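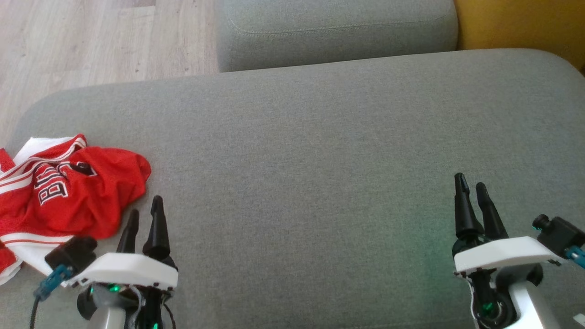
Figure 3.1. Mesh-like jersey on a woven upholstery seat. The garment lies bunched, with its trim partly exposed.

Chapter 3
Handling Knitted Garments on Soft Surfaces

Filippos Zacharopoulos and Ho-yin Fung
November

3.1 Scope

Chapter 2 dealt with folding on a hard, flat table. Most household folding is done elsewhere: on a bed, on a sofa, or across the arm of a chair. This chapter covers the flattening, orientation, and folding of light knitted garments when the support underneath is padded. Woven shirts and trousers are left to Chapter 4.

The sports jersey is used as the main case throughout. It is light, it has few stiff parts, and its mesh-like fabric slips easily over itself. It also carries printed lettering and contrasting trim, both of which affect how the garment bends and both of which help the reader find its edges.

3.2 Properties of the support

A padded seat differs from a table in three respects. It gives under the hand, so pressure applied to smooth a crease also makes a hollow. Its surface has a texture that grips the garment. Its front edge is usually rounded, and any fabric that passes over the curve is pulled downward by its own weight.

In Figure 3.1 the seat is covered in a fine woven textile, and the jersey drapes toward the edge of the cushion on the left. A garment in this position should be moved inward before it is opened out. Lift it clear of the surface during the move. Dragging a knit across a woven cover stretches the lower layer while the upper layer stays slack, and the resulting twist is carried into every later fold.

Seams in the upholstery should be avoided as a working area. A stitched ridge under a thin knit reads to the hand as a crease in the garment, and beginners will often try to smooth it away.

3.3 Finding the orientation

A bunched garment presents part of its surface and hides the rest. The first task is to identify one feature whose place on the garment is known. For jerseys, the useful features are:

Trim. A striped band may belong to the collar or to the hem. In the figure, a white-and-red band is visible near the top of the bunched fabric, and its form alone does not settle which of the two it is. Follow the band with the fingers. A collar closes in a short loop; a hem closes in a long one.

Lettering. The characters "BU" can be read on the jersey in the figure, the beginning of the word "BULLS." Large lettering gives the upright direction of the panel it is printed on. It does not give the position of the opposite panel, which may have rotated underneath.

Side seams. These are the most reliable guide once the garment is partly open, and should be brought into line before any smoothing begins.

3.4 Terms used in this chapter

The "free area" is the part of the cushion not covered by the garment. The "anchor" is the point held still while another point is moved. The "Flollum fold" is the three-panel fold developed in Section 3.6, in which both sides are brought to the back before the length is reduced.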